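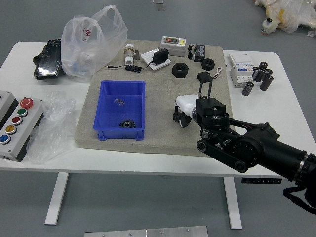 4. 소형 부품의 식별 단위와 재고 기록 불일치

4.1 분석 대상과 기록의 범위

본 절에서는 소형 전기·기계 부품을 취급하는 정비 작업장에서 재고 기록과 실물 사이에 발생하는 불일치를 유형별로 검토한다. 분석 대상은 Cornateck이 운영하는 Mota 작업장과 Skurklow 작업장의 부품 기록이며, 두 작업장은 동일한 재고 관리 프로그램인 Mokent를 사용한다. 기록은 2월 한 달 동안 입력된 입고, 출고, 반납, 폐기 내역으로 한정하였고, 외주 수리에 딸려 이동한 부품은 두 작업장의 처리 방식이 서로 달라 제외하였다. 제외 후 남은 품목은 1153종이다. 여기서 품목이란 Mokent에서 고유 코드가 부여된 최소 단위를 뜻하며, 동일한 규격이라도 제조사가 다르면 별개의 품목으로 취급한다.

품목의 정의는 불일치의 크기를 직접 좌우한다. 규격만을 기준으로 코드를 부여하면 제조사가 다른 부품이 서로를 대체한 경우에도 불일치가 나타나지 않는다. 반대로 제조사와 생산 로트까지 구분하면 현장에서 아무런 문제가 되지 않는 대체 사용이 전부 불일치로 집계된다. 두 작업장은 제조사까지만 구분하고 로트는 비고란에 기재하는 방식을 택하고 있다. 비고란은 자유 기술 항목이어서 기재율이 낮고 표기도 일정하지 않다. 따라서 본 절의 분석에서는 비고란의 내용을 사용하지 않았다.

기록과 실물의 대조는 한 차례 실시하였다. 기준 시점은 2019년 4월 17일 작업 종료 직후이며, 이 시점까지의 출고 내역을 모두 반영한 장부 수량을 비교의 기준값으로 삼았다. 2월의 거래 내역과 대조 시점 사이에 간격이 있으므로, 그 사이에 발생한 거래는 장부 수량의 산정에만 포함하고 유형 분류에서는 제외하였다. 이 처리는 불일치의 총량에는 영향을 주지 않으나, 개별 불일치의 발생 원인을 특정 거래로 소급할 수 있는 비율을 낮춘다.

4.2 불일치의 유형

불일치는 수량 불일치, 위치 불일치, 식별 불일치로 구분하였다. 수량 불일치는 장부에 기재된 위치에 해당 품목이 존재하나 그 수가 장부와 다른 경우이다. 위치 불일치는 품목이 작업장 내에 존재하나 장부상의 위치와 다른 곳에 있는 경우이며, 식별 불일치는 해당 위치에 있는 실물이 장부의 품목과 다른 경우이다. 세 유형은 개념적으로는 구분되지만 실제 기록에서는 겹쳐 나타난다. 예컨대 한 부품이 인접한 칸으로 잘못 반납되면 원래의 칸에서는 수량 불일치가, 반납된 칸에서는 식별 불일치가 동시에 발생한다. 이러한 경우에는 먼저 발생한 행위를 기준으로 하여 위치 불일치 한 건으로 기록하였다.

수량 불일치는 소모성 품목에 집중되었다. 나사, 와셔, 압착 단자, 절연 튜브와 같은 품목은 개별 출고가 아니라 봉지 또는 상자 단위로 출고되며, 사용 후 남은 수량은 반납 절차를 거치지 않고 작업대에 보관되는 경우가 많다. Mokent의 출고 화면은 봉지 단위와 낱개 단위를 모두 허용하는데, 기본값은 낱개로 설정되어 있다. 이 설정은 봉지 하나를 출고하면서 수량란에 낱개 하나로 입력하는 오류를 유발한다. 오류가 한 번 발생할 때의 수량 차이는 봉지의 포장 수량에 의해 결정되며, Mota 작업장에서 쓰는 절연 튜브의 경우 포장 수량은 50개이다.

위치 불일치는 이와 다른 양상을 보인다. 출고 단위가 낱개로 고정된 품목, 즉 계전기, 차단기, 커넥터 본체, 기어, 베어링 등에서 상대적으로 빈번하며, 출고보다 반납 과정에서 주로 발생한다. 정비 작업에서는 교체 여부가 확정되기 전에 후보 부품을 여러 개 꺼내 두는 관행이 있고, 사용되지 않은 부품은 작업이 끝난 뒤 일괄하여 되돌려진다. 이때 부품의 규격이 외관에 표시되어 있지 않으면 작업자는 기억이나 형태에 의존하여 반납 위치를 정하게 된다. Skurklow 작업장의 반납 기록에서는 출고 시각과 반납 시각의 간격이 길어질수록 위치 불일치가 늘어나는 경향이 확인되었다.

식별 불일치는 건수로는 가장 적으나 후속 비용이 크다. 수량이나 위치의 오류는 재고 실사에서 드러나면 장부 수정으로 해소되지만, 식별의 오류는 잘못된 부품이 설비에 장착된 후에야 발견될 가능성이 있다. 모듈이 미세하게 다른 기어, 정격 전압만 다른 계전기, 핀 배열이 대칭인 커넥터가 대표적인 예이다. 이들 품목은 형태만으로는 구분이 어렵고, 표면에 각인된 표기가 있더라도 글자가 작거나 마모되어 판독되지 않는 경우가 있다.

통합검색 검색어를 입력하세요 상세검색

4.3 보관 용기와 식별 조건

두 작업장은 벽면 선반에 고정된 칸막이 서랍과 이동 가능한 개방형 보관함을 병용한다. 칸막이 서랍은 장부상의 위치 코드와 일대일로 대응하지만, 개방형 보관함에는 위치 코드가 부여되지 않는다. 보관함은 작업 중인 부품을 임시로 담는 용도로 도입되었고, 원칙적으로는 작업 종료와 함께 비워져야 한다. 그러나 장부에서 출고 처리된 부품이 보관함에 남아 있는 상태는 Mokent에서 별도로 표시되지 않으므로, 임시 보관이 장기화되어도 이를 파악할 수단이 없다. 본 연구에서는 이러한 상태의 부품을 미귀속 부품으로 부르기로 한다.

미귀속 부품은 장부 수량에 포함되지 않으므로 정의상 수량 불일치를 일으키지 않는다. 문제는 동일 품목이 다시 필요해졌을 때 발생한다. 작업자가 보관함의 부품을 발견하여 사용하면 장부에는 아무 변화가 없고, 발견하지 못하면 서랍에서 새로 출고하게 된다. 전자의 경우 소비량이 과소 집계되고 후자의 경우 과대 집계되며, 두 경우의 비율은 품목마다 다르다. 결과적으로 발주점을 산정할 때 사용하는 평균 소비량에 체계적인 편향이 개입한다. 크기가 작고 단가가 낮은 품목일수록 후자의 비율이 높을 것으로 예상되는데, 찾는 데 드는 시간이 새로 꺼내는 데 드는 시간보다 길기 때문이다.

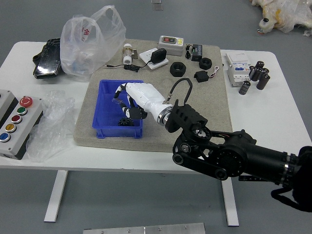

미귀속 부품의 발견 가능성은 부품의 크기, 용기의 깊이, 부품과 용기 바닥의 명도 차이에 따라 달라진다. 이 가운데 크기는 품목에 의해 정해지므로 작업장이 조정할 수 있는 변수는 용기의 형상과 색이다. 그림 3의 파란색 플라스틱 보관함은 위가 열려 있고 안쪽 벽에 골이 져 있으며, 바닥 가운데 부근에는 톱니가 보이는 작은 검은색 기어가 놓여 있다. 이와 같은 배치에서는 부품이 기어라는 점까지는 외관으로 판단할 수 있으나, 모듈이나 재질과 같이 품목 코드를 결정하는 속성은 별도의 측정 없이는 확정되지 않는다. 다시 말해 발견과 식별은 구분되는 단계이며, 용기의 색을 바꾸는 조치는 첫 번째 단계에만 작용한다. 장부의 정확도를 높이려면 두 번째 단계의 정보, 즉 품목 코드가 부품과 함께 이동해야 한다.

품목 코드를 부품과 함께 이동시키는 방법으로는 개별 라벨, 용기 라벨, 출고표 동봉을 검토하였다. 개별 라벨은 식별의 신뢰도가 가장 높으나 표면적이 작은 부품에는 부착할 수 없고, 윤활제가 도포된 부품에서는 접착이 유지되지 않는다. 용기 라벨은 용기 하나에 한 품목만 담는다는 조건에서만 유효하다. 임시 보관함은 서로 다른 품목을 함께 담기 위한 용기이므로 이 조건과 양립하기 어렵다. 출고표 동봉은 부품의 크기와 무관하게 적용할 수 있으며, 복수의 품목이 섞여 있더라도 후보의 범위를 출고표에 기재된 품목으로 좁혀 준다. 다만 출고표가 분실되거나 다른 작업의 출고표와 섞이면 오히려 잘못된 식별을 유도할 수 있다.

용기의 깊이와 내벽 형상도 부차적인 요인으로 검토하였다. 깊은 용기는 적재량이 크지만 바닥의 부품을 비스듬한 각도에서 확인하기 어렵다. 내벽의 골은 용기의 강성을 높이는 요소로서 깊이와 독립적으로 설계되며, 골의 간격보다 작은 부품이 있는 경우 벽면에 붙어 시야에서 벗어날 수 있다. 두 작업장에서는 용기의 형상별로 미귀속 부품을 구분하여 기록한 바 없으므로, 이 요인의 효과는 본 자료로 추정할 수 없다.

4.4 발주점 산정에 미치는 영향

발주점은 조달 기간 동안의 예상 소비량과 안전 재고의 합으로 정의된다. Cornateck의 내부 기준에서 조달 기간은 품목군에 관계없이 20일로 고정되어 있다. 실제 조달 기간은 품목군에 따라 차이가 있으나, 본 절에서는 소비량의 편향이 미치는 영향만을 분리하여 보기 위하여 내부 기준을 그대로 적용하였다. 이 조건에서 발주점의 오차는 일평균 소비량의 오차에 조달 기간을 곱한 값과, 소비량의 분산 추정 오차로부터 비롯되는 안전 재고의 오차로 나누어진다.

일평균 소비량이 과대 집계되는 품목에서는 발주점이 필요 이상으로 높아지고, 그 결과 서랍의 재고와 미귀속 부품이 함께 증가한다. 이 과정은 자기 강화적인 성격을 갖는다. 서랍에 재고가 충분하면 작업자는 보관함을 확인할 유인이 없고, 확인되지 않은 부품은 보관함에 계속 누적된다. 반대로 과소 집계되는 품목에서는 발주점이 낮아져 결품의 가능성이 높아지지만, 결품이 발생하면 작업자가 보관함을 확인하게 되므로 편향은 어느 정도 스스로 교정된다. 두 방향의 편향이 비대칭적으로 작용한다는 점은 품목 전체를 합산한 지표에서는 드러나지 않으며, 품목군별로 분리하여 보아야 한다.

분산 추정의 경우에는 출고 단위의 혼용이 더 큰 문제가 된다. 봉지 단위의 출고가 낱개로 잘못 입력되면 해당일의 소비량은 낮게 기록되고, 이후 실사에서 차이가 일괄 조정되면서 조정일의 소비량이 비정상적으로 높게 기록된다. 압착 단자 한 품목에서는 단일 조정으로 최대 700개가 소비로 처리된 사례가 있었다. 이러한 조정 거래를 일반 출고와 구분하지 않으면 분산이 실제보다 크게 추정되고 안전 재고가 불필요하게 늘어난다. Mokent에는 조정 거래를 나타내는 구분값이 존재하나 두 작업장 모두 이를 사용하지 않고 일반 출고로 입력하고 있었다. 본 분석에서는 실사일에 입력되고 작업 번호가 없는 출고를 조정 거래로 간주하여 분산 계산에서 제외하였다.

조정 거래를 제외하면 소모성 품목의 안전 재고는 감소하고, 낱개로 출고되는 품목의 안전 재고는 거의 변하지 않는다. 이는 불일치의 유형에 따라 필요한 조치가 다르다는 앞의 분류와 부합한다. 소모성 품목에는 출고 화면의 기본 단위를 품목별로 지정하는 조치가 적합하며, 이는 프로그램의 설정 변경만으로 가능하다. 낱개 출고 품목에는 반납 절차의 변경이 요구되고, 그 효과는 작업자의 준수 여부에 따라 달라진다.

4.5 자료의 한계

실물 대조가 한 차례에 그쳤으므로 불일치의 시간적 변화는 관찰되지 않았다. 특정 시점의 불일치가 단기간에 발생한 것인지 장기간 누적된 것인지는 본 자료로 구분할 수 없다. 또한 2월은 Mota 작업장의 정기 점검 기간과 겹쳐 출고 구성이 평상시와 다를 수 있다. 점검용 소모품의 비중이 높아지면 수량 불일치의 상대적 비중도 함께 높아지므로, 유형 간 비율을 다른 기간에 그대로 적용하는 것은 적절하지 않다.

미귀속 부품의 경우 대조 당시 보관함에서 확인된 부품만을 대상으로 하였으며, 공구함이나 작업복 주머니에 남은 부품은 조사 범위에 포함되지 않았다. 보관함에서 확인된 부품 가운데 일부는 규격을 확정할 수 없어 품목군 수준에서만 분류하였다. 이들 부품은 4.4의 소비량 보정에 사용하지 않았다. 품목군별 보정 계수와 그 산출 과정은 부록에 수록하였다.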